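June, late morning

Back from the Derham archive with a sore neck and less than I went for. The box was supposed to hold the coroner's papers on the Lockwood bridge collapse. It held a parish cash book, a bundle of seed receipts and two letters, and only one of the letters mentions the bridge at all. The other is a complaint over a drain.

I still don't believe the official story. The marker by the river says the span went down in a flood, at night, with the mail wagon on it, and that the driver cut the horses free before he drowned. It's a good story. Every town with a river seems to have one like it. What bothers me is that the newspaper that came out that same week has plenty of rain and mud and a lost pig, and the river is called "well up," and there it stops. Nothing on horses. A paper that finds room for a pig would find room for a man drowning to save a team.

So where do the horses come from? As far as I can tell, from a speech. A retired schoolmaster gave it at the unveiling of the marker, decades later, and he gave no source. Everybody since has copied him. The county history copies him word for word, down to a misplaced comma, and then the school pageant copied the county history.
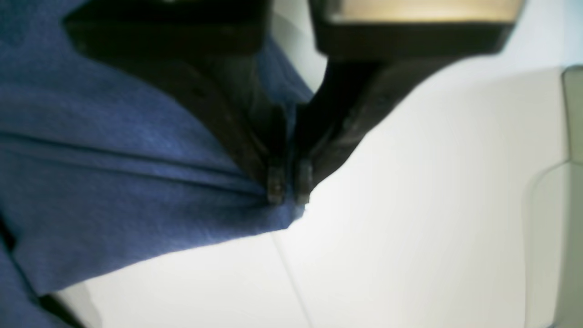

The letter I did find useful was written by a clerk at Cirkell, the mill upstream, to his brother. He says the bridge "went with a noise like a wall" and that "they had been told of the east pier." Told by whom, he doesn't say. That one line did more for me than the marker ever has. If somebody had warned the owners, then the flood was a very handy thing to blame. But I'm trying not to run off with it. A clerk writing home may be repeating yard gossip, and he'd been passed over for a raise that spring (he goes on about it for most of a page), so he had his reasons to think badly of the owners. They held the toll rights on the bridge as well as the mill.

I have to keep telling myself that a story being convenient for the rich doesn't make it false. Bridges do fall down in floods.

After lunch I went over the toll accounts again, the copies I made last winter. There are 3 entries for repairs in the final two years, and all of them are for the deck and railings. Planks, nails, tar, a man's wages. Nothing below the waterline. That could mean the piers were sound. It could mean nobody looked. The account book doesn't care which.

The death toll is another mess. The marker gives one name, the driver. The schoolmaster said "more than 100 gathered on the banks," and by the time of the pageant program that had turned into people lost. I read the two side by side and I'm sure that's what happened, a careless copyist and then a century of trusting people. The burial register for the month has two entries. One is an infant. The other is a man of the right age, cause not given, and the surname is close to the driver's but not the same. Could be a spelling slip. Could be some other fellow who died in bed.

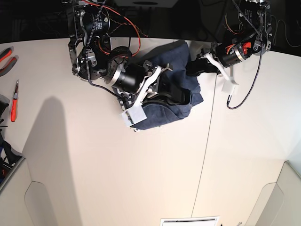
I walked down to the river before supper to look at the east bank again. I don't know what I expect to learn from it. The stones they show visitors as the old pier are cut far too clean, and I'd bet money they belong to the later footbridge. I said so once at a meeting and got a cold silence – people are fond of those stones.

Giker's survey map puts the old crossing well downstream of where the marker stands. I used to take the map as settled, but the mapmaker also drew a church on the wrong side of the road, so I'm less sure of him now. Still, he was there with a chain while the bridge was standing, and the marker was put up by people who never saw it.

Wrote all this up in the green notebook and then argued with myself in the margins, as usual.
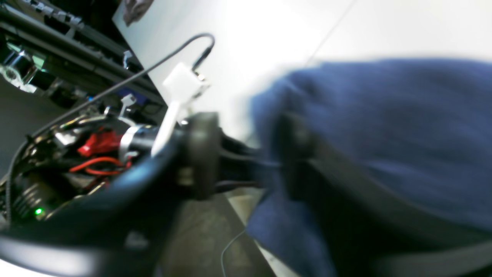

So was there a flood that night or wasn't there? The river was high, by the newspaper's account, but I have nothing from the time that says it was over its banks.

Tomorrow I'll write to the county and ask again where the coroner's papers went. They told me last time that the box number was right. I'll quote the box number back to them, and the seed receipts.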